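**Unit 2: Window Display and Temporary Signage**
Course handout, Retail Presentation. Prepared by Eirlys Harries; revised Oct 12, 2026.

Students should read this handout before the practical session and bring a printed copy. It replaces the notes issued by Gwilym Gethin for the previous intake. The section on rental periods has been rewritten, and the reading list has been shortened.

## 2.1 What counts as temporary

For the purposes of this course, a temporary display is one that is put up, used, and removed within 31 days. Displays that stay longer are treated in Unit 5, where wear, fading, and cleaning become part of the plan. The same materials may appear in both units, but the budget is drawn up differently.

A temporary display is usually judged from a distance first. The passerby reads the largest word, takes in the main color, and decides whether to come closer. Small text has no part in that decision and should be left for price cards, leaflets, or the counter.

## 2.2 Background and lettering

A plain dark background gives the widest choice of letter colors. Pale and warm tones both stand out against black, and a thin light border around each letter keeps its shape clear where the color inside it is soft or changes from top to bottom. Cut-out letters also allow a word to be replaced without remaking the whole sign.

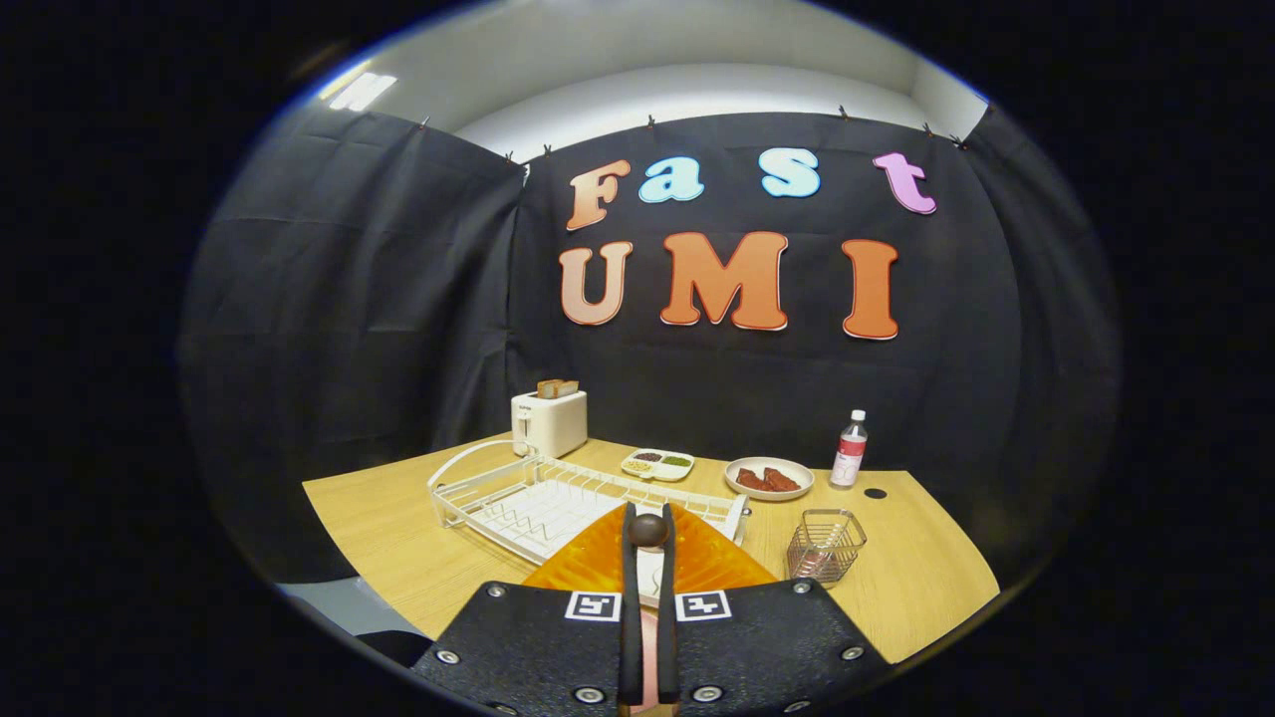
Letter height should be settled before the typeface is chosen. Students often reverse this order and find that a favored typeface becomes too wide for the space once it is enlarged. A short name can carry heavy letters. A longer one, such as Parkudetti in the second case study, needs a narrower form or a second line.

Where two lines are used, one of them should lead. The leading line may be larger, heavier, or stronger in color. Lines of equal weight slow the reader down, and the effect is worse when the words are unfamiliar.

## 2.3 Case study: Kneath

Kneath, a housewares shop, planned a seasonal window with a total budget of $1,493. The first draft spent more than half of this on printed panels that named the season and could not be used again. Mabli Howells, who managed the project, moved most of that sum into cloth and reusable letters and kept one printed panel for the opening date.

Students should note the following when reading the budget sheet:

- Labor is listed separately for setup and removal.
- Storage is charged to the shop and does not appear in the total.
- The supplier, Hevier, required 14 days' notice for any change to the letter order.

## 2.4 Assignment

Prepare a one-page plan for a temporary display for a shop of your choice. Include a sketch with measurements, a list of materials, and a removal plan. Plans without a removal plan will be returned unmarked.

Submit the plan to Ruairi Tennant at the course office by the end of October.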